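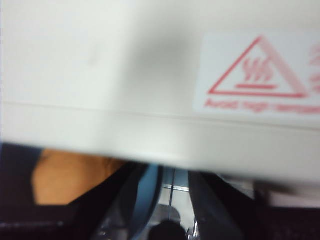 Darcy Brunton cooks for one, mostly. Small kitchen in Tostedcombe, gray counter, no real oven since May. "I thought I'd miss it. Didnt."

Potatoes are the main thing. "One potato, one bowl. That's dinner." She rubs the skin with oil, salt, gives it a long time on the rack — longer than anyone says. 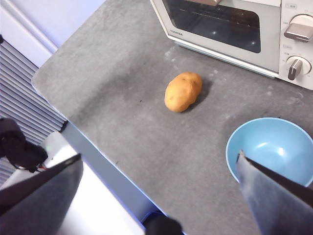 And she won't use foil. "Foil steams it. My mother used foil, we fought over it." The crumbs she gets to eventualy.
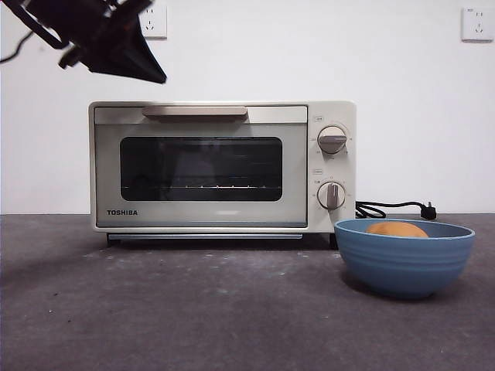 KITCHEN TALK

Bread is the other habit. Buns, day old, warmed for 2 minutes. "Then unplug. Always unplug — I'm strict on that."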